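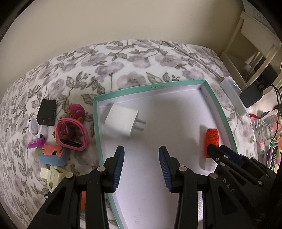 Kerstin Reuter wants pension money out of coal

Kerstin Reuter managed loans at Denitz, a regional bank, before she joined the Fulivell pension fund. Now she has to decide which energy companies the fund will keep.

"In the bank I saw how cheap it was for a coal plant to borrow," she told me. "A solar cooperative paid 3 points more for the same term. I could not explain this to them."

Her proposal gives companies 5 years to show a plan for closing their coal units. After that, Fulivell would sell its bonds. 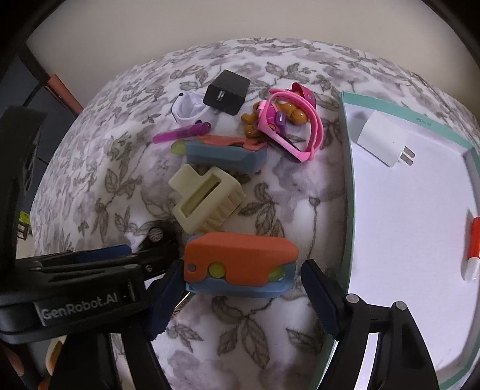

Last changed: January 2025

In-ho Shim, a trustee, supports the goal but is worried about the schedule. "We have members who worked in these plants," he said. "They ask me who will buy the bonds from us, and I think it is a fair question."

Reuter has received 500 letters from members. Many are angry, she said, and she answers them in the evening, by hand when the member wrote by hand. The trustees have not set a date for the vote.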